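Thread on sodium in canned drinks and mixers, and why the label number is harder to use than it looks. Mostly notes from the nutrition desk at Kirnville.

The label gives sodium per serving. For a standard can the serving is the whole can. For a tall bottle it may be one container or 2 servings, depending on when the label was printed. Check that line first.

Plain seltzer: usually zero. Club soda: not zero. The salts are added for taste, and the amount varies by bottler. One store brand we logged lists 50 mg a can. Tonic falls in between, and people forget the sugar.

Patients on a restricted diet tend to count food and skip drinks. In the August diaries the highest single-day total was 3,358 mg. Tomato juice at breakfast accounted for a large share of it. Soup did most of the rest.

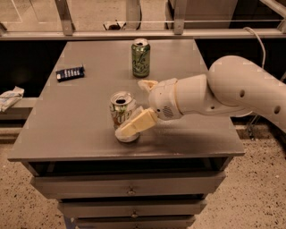

Savita Goel
Outpatient dietitian, Kirnville

Diet versus regular makes little difference for sodium. Some diet versions run slightly higher, depending on the sweetener and preservative used. Read both labels if you drink several a day.

Home water softeners are a separate question. Ion exchange swaps calcium and magnesium for sodium, so the harder the supply, the more sodium at the tap. If you carbonate your own water, fill from an unsoftened line.

Rounding: in the US, under 5 mg may be printed as 0. From 5 to 140 mg it rounds to the nearest 5. Above that, to the nearest 10. A drink that tests at 165 will not say 165.

Anjani Mandagi asked about sports drinks. Same method. Find the serving size, multiply by what you drink, write it down that day. Diaries filled in from memory leave out beverages more than anything else.

Next posts will cover broth and bouillon. Send labels if you have odd ones, with the serving line readable.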